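Forklift refresher at Grestulgate, notes for anyone booked on it. Theory is 2 hours, then practical. Groups of 5.
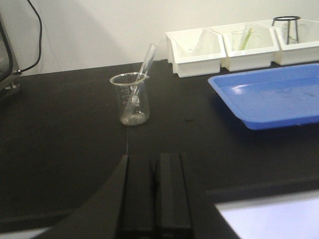 Do I need to bring my old license card? Bring it if you have it; the assessor can also look you up by name.

Load plates: read the rated capacity at the stated load center. Move the center out and the capacity drops. Most people lose marks there.
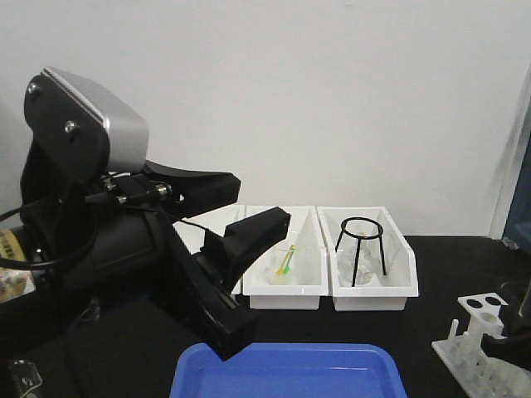
Yasuo Hattori: Same at our site. Attachments catch people out too, the plate has to match what is fitted.

Correct. If the plate does not match, tag the truck out and report it.
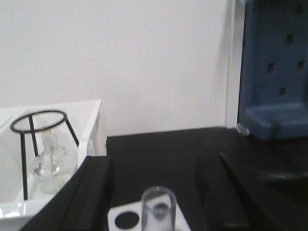
Skurton, January

Next intake is open, 10 places. Pre-start checklist is now 34 items, with mast chains moved ahead of hydraulics. Steel-capped boots required for the practical.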